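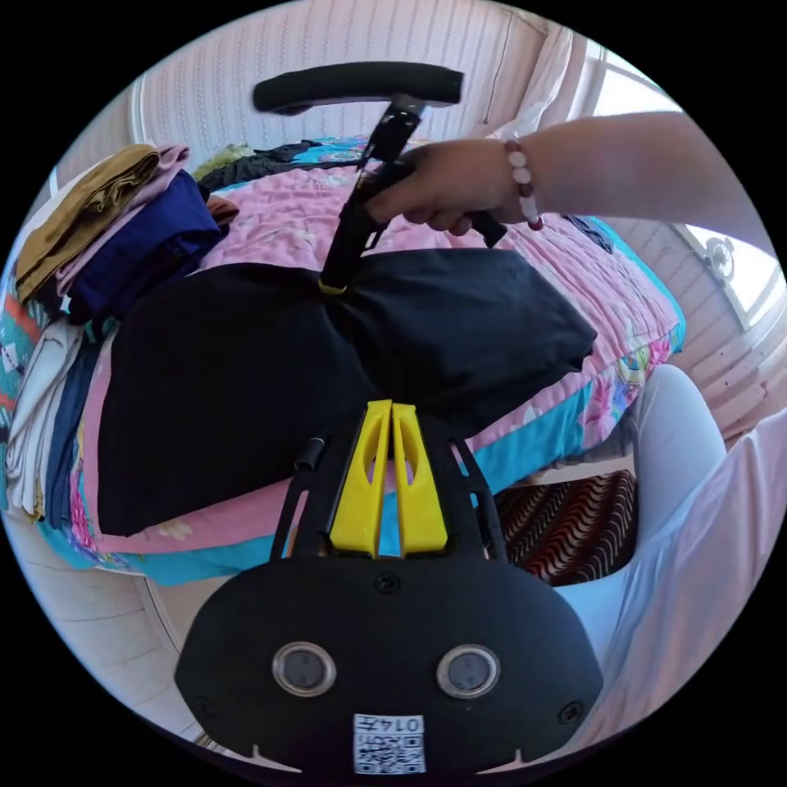 The bed in the back room, Friday, with the folded stack on the left and the black piece still to do.

Notes from the June sorting meeting, Letard house

I'm writing these up from the back of an envelope, so if I've put words in your mouth, tell me and I'll fix it before the next one. We started at 2, or when the tea was ready, whichever you want to count.

Last month's notes were read out (fast, by me) and everyone was fine with them, except that the Catacutan boxes went to the hall closet and I had written the porch. Corrected!

Folding. We went back and forth on this for far too long. Tamara Radu wants everything folded to one width so the piles can go straight into the boxes, and I said fine for shirts and sweaters but I'm not ironing my brain flat over scarves. What we agreed: tops and sweaters get the same fold, heavier things at the bottom of the box, and anything slippery gets rolled. The mustard-brown, light pink and navy pile on the bed is a stack, so please add to it and don't start a new one next to it. The crumpled things at the far side have not been looked at yet. Tamara will go through them.

The pink floral quilt. It stays. I know it came up last time as a possible giveaway, but I love the turquoise border and it makes a good surface for sorting because you can see dark clothes against it. Agreed, with one grumble, recorded at the grumbler's request.

Boxes. Fisteck delivered 18 flat ones and we're keeping them under the stairs. Tape is in the kitchen drawer with the scissors. Please put the scissors back, I spent half of Tuesday's lunch break looking for them. Labels go on the short side, in marker, with what's inside and who it's for. "Misc" is not a label (Tamara's words, and she looked right at me).

Where things go. Winter clothes to the Pristen storage unit, good summer things to the swap table, and worn-out cotton gets cut up for rags. Tamara asked if we could keep a few pieces back for her niece's school play and of course we can, just put them in a bag with a note on it.

Money. We have 200 in the envelope from the last swap. Storage comes out of that first and we'll talk about hangers after. I'd like the padded kind, but I was outvoted.

To do before we meet again:
Tamara: the crumpled things, and call Pristen about the key.
Me: finish the black pieces, label the boxes that are already full, wash the rag cotton.
Everybody: bring back any bags you borrowed.

We stopped at 7, which is a ridiculous length of time for talking about sweaters, but there was cake. Next meeting is at Tamara's, same start time.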